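Jirna – Ficha del conjunto de demostraciones simuladas

Última actualización: 23 de mayo de 2022
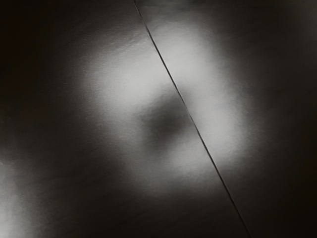 Fotograma renderizado: junta entre dos paneles a muy corta distancia, con reflejos difusos a ambos lados.

Descripción general

Jirna reúne 1.546 episodios de manipulación generados en simulación y destinados al aprendizaje por imitación. Las tareas comprenden la apertura de puertas de armario, el cierre de cajones y el seguimiento de juntas entre superficies planas. El conjunto ha sido elaborado por el laboratorio Kudora, bajo la responsabilidad técnica de Davoud Ahmadpour.

Recogida de los datos

Los episodios fueron teleoperados por cinco personas con formación previa en la interfaz Rinero. Cada operador realizó 3 intentos de práctica por tarea, excluidos de la publicación. Las imágenes se registran a 10 fotogramas por segundo, junto con las posiciones articulares y la orden enviada al efector final.

La iluminación y el acabado de los materiales se sortean al inicio de cada episodio. Los materiales brillantes se mantienen en todas las particiones.

Contenido de cada episodio

– Secuencia de imágenes en color.
– Estado articular y apertura de la pinza.
– Instrucción en lenguaje natural, en español.
– Indicador de éxito, asignado por el simulador y revisado manualmente en caso de discrepancia.

Limitaciones conocidas

En las vistas muy próximas, la imagen puede no contener ninguna parte del brazo y ofrecer como único rasgo nítido la línea de unión entre paneles. Estos fotogramas se conservan con su marca temporal original. Se desaconseja emplearlos de forma aislada para estimar la profundidad.

El conjunto no incluye datos de sensores de fuerza ni episodios con robots físicos. La transferencia a equipos reales no ha sido evaluada.

Uso y mantenimiento

Se autoriza el uso con fines de investigación y docencia. La partición de validación, denominada Wojcik, no debe utilizarse para el entrenamiento. La próxima revisión está prevista para septiembre e incorporará la corrección de las instrucciones duplicadas. Las incidencias deberán comunicarse mediante el registro del repositorio, indicando el identificador del episodio y la versión descargada.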